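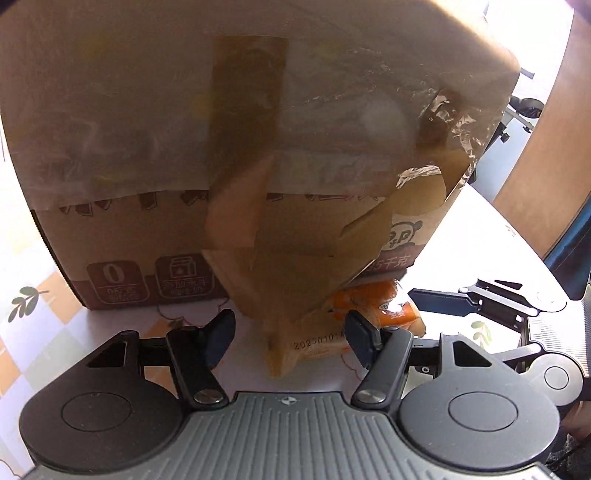

**From:** Esperanza Lindgren
**To:** packline-talk
**Subject:** Re: Trenora open day, worth the drive?

Ignacio asked:

> Did anyone from the list get to the Trenora open day in October? I had it on my calendar and then we lost a conveyor drive that morning, so I spent the day under a machine. We have a small returns bench here, mostly dry food in cartons, and every vendor I talk to wants to sell me a fixed cell with a fence around it. The invitation said they would show "teaching by hand" and I'd like to know what that means in practice before I ask for a second visit.
>
> Specific questions:
>
> 1. Does the person doing the teaching need to know anything about robots?
> 2. How do they deal with tape and film? Our boxes come back looking terrible.
> 3. Was there a robot running, or only slides?
>
> Ignacio Kapoor
> Escobedo returns, bench 2

Hi Ignacio,

I went, along with Wim Schouten from our maintenance crew. We were there from 9 until a bit after 2. I'll take your questions in order and then add some notes, as I think a few other people here are in the same spot.

**1. Who does the teaching**

No robot background needed. The teaching is done with a pair of hand-held grippers, one for each hand. You hold them and do the job with the gripper fingers instead of your own. A camera on the gripper records what the fingers are doing. Antigoni Karamanlidis ran that station and had visitors try it after a short talk.

I had a turn. The task at my table was a small wrapped snack in front of a big carton, on an ordinary patterned tablecloth. Picking up the snack took me several tries. The wrapper is slick and the finger pads want to meet it flat, so if you come in at an angle it slides away. By the end of my turn I was doing it without thinking much. Wim was better at it than I was from the start, and he thinks that's from years of using long pliers.

Antigoni said they don't throw away the clumsy attempts at once. Someone looks through them and marks which ones are usable. She prefers slow and clean over fast. When I asked how many demonstrations they want for one task, she said 200 is where they begin to see something useful and 2,000 is where they'd be willing to put it in front of a customer. The carton task was at 1,065 that morning. Those are her numbers for her tasks, and I wouldn't plan a budget on them.

**2. Tape and film**

This was the part I'd gone for. The cartons at the stations had not been tidied up. The one I worked next to had wrinkled plastic film over the upper part and brown tape on it, with a loose folded piece hanging off the front. If your returns look terrible, you'd feel at home.

What they can teach well at present, going by what we were shown:

- taking hold of a loose tape end and pulling it slowly in one direction
- moving a small package away from the carton before starting on it
- holding the carton with one gripper while the other one works

What they said they can't do reliably yet:

- find a tape end that is stuck down flat
- gather up clear film when there's bright light on it

On the second point, I asked about glare because the light at the tables was strong and the shiny plastic flashed white whenever you moved. They know about it. Thaddeus Abernathy, who gave the tour, said they leave the light alone on purpose and record at different times of day. His view is that a dock door is going to be open at the other end anyway. Wim asked whether a diffuser over the bench would be cheaper than all that recording and got a fair answer, that for one bench it probably would be.

They also don't use blades at any of the teaching stations. Everything is pull, pinch and lift. If your process depends on cutting tape, bring that up early. I didn't hear a plan for it.

**3. Was there a robot running**

Yes, in the second room, and no slides at all apart from the safety talk. It was a two-arm setup called Bater with the same style of gripper fingers on the ends. It cleared loose items away from a carton and then tried the tape. We watched it for most of an hour.

Clearing the items went well. It missed a pouch twice and got it on the next try. The tape was mixed. When the end was sticking out it pulled it off about as fast as a careful person in gloves. When the end was folded over on itself it sometimes closed the fingers on nothing and then carried on as if it had the tape. An operator stopped it each time. They didn't hide this, and Thaddeus stood there and took questions about it.

The software side is from Odau and is licensed by the bench. I have a price sheet but it's marked for attendees, so ask them for one.

**Other notes**

The grippers are bulkier than I expected. Working with both of them close together next to a carton, the linkages get in each other's way, and I knocked one against the other more than once. My wrists were tired after my turn. Antigoni limits people to short sessions with a break between, and I would do the same if we tried this here. Wim wants to know what the pivots are like after a few months and they promised to send him the wear parts list. I'll forward it when it comes.

Ask to see the review screen. It was in a side office and not on the tour, and we only saw it because Wim went looking for coffee. You can watch a recording next to the finger opening plotted as a line, and it makes it very clear why some attempts get thrown out. Mine had a lot of extra opening and closing in it.

Bring your own cartons if you go. They're fine with it if you tell them ahead of time. A man from a seed company had a stack in his trunk and got twenty minutes at a table with them, which was more use to him than anything on the schedule. For your bench I'd take a few of the worst ones, plus whatever small goods travel inside.

Parking is behind the building. The front lot belongs to the tile place and they do tow.

We haven't decided anything on our end. My own feeling is that clearing loose items is close enough to try and that I'd wait on the tape. Wim would wait on both. If you set up a second visit, let me know the date, and I'll come if I can get away.

Esperanza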